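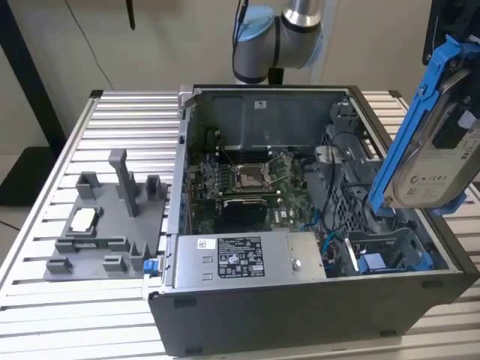 Desktop tower on the bench with the side panel off and the processor socket open.

Bench Technician, Desktop Refurbishment
Sutholm Computer Reuse, Skuvard Road workshop
Hours: 25 a week, mornings
Contract: permanent, after a probation period
Reports to: Glenys Nepia, workshop manager

Sutholm takes in used office computers, strips and tests them, and sells them on to schools, small firms and households. Last year the workshop put 625 desktops back into use. Machines that can't be repaired are broken down for parts, and what is left goes to a licensed recycler.

We need a bench technician to work on desktop towers. Most of what comes in is ordinary business kit from office clearances. You would have your own bench and a share of the parts store, and you would see each machine through from opening the case to the final check.

The work

Book machines in on Mivent, our stock system, and print the job sheet.
Open and clean cases, including fans, heatsinks and ducts.
Remove drives and pass them to the wiping station. No drive leaves the workshop until it has been wiped or shredded.
Take out and refit processors, memory and power supplies.
Check boards for swollen capacitors, bent pins and scorch marks.
Sort spare parts into the racks and label them.
Run the test sequence and record the result.

The job is hands-on and a lot of it is close work. There are usually cables lying across the board, and ribbon cables in particular need care, as a torn one can hold up a machine for days while we find another.

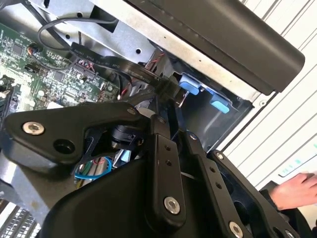
Drive bays vary a good deal between makers. Some drives are held by screws, others by plastic tabs or a sliding cage, and you will be expected to work out which you have before pulling at anything. We keep a folder of notes on the models we see most often. New technicians add to it as they go.

What we are looking for

You should have taken desktop computers apart and put them back together, at work, at college or at home. Tell us what you have worked on. We don't ask for a particular qualification.

You should be able to follow a written test sequence, keep clear records and lift a tower on to a bench safely. Good eyesight for small print, with or without glasses, is needed for reading part labels. Experience of soldering is useful but not required. Power supplies are swapped whole and are never opened in our workshop.

Pay and conditions

Pay is on our technician scale and the starting point depends on experience. We provide tools, wrist straps, gloves and work trousers. There is a workplace pension and 5 weeks' paid holiday plus bank holidays. The workshop is on the ground floor with step-free access. The number 41 bus stops outside, and there is a locked shed for bicycles.

Training takes place over your first month, at the bench next to Glenys.

How to apply

Send a CV and a short letter, no more than 2 pages in all, to Glenys Nepia at the Skuvard Road workshop, or hand them in at the trade counter. Applications close at the end of January. Those shortlisted will be asked to come in for a morning, which includes an interview and a practical task on a desktop tower. We pay travel costs for this.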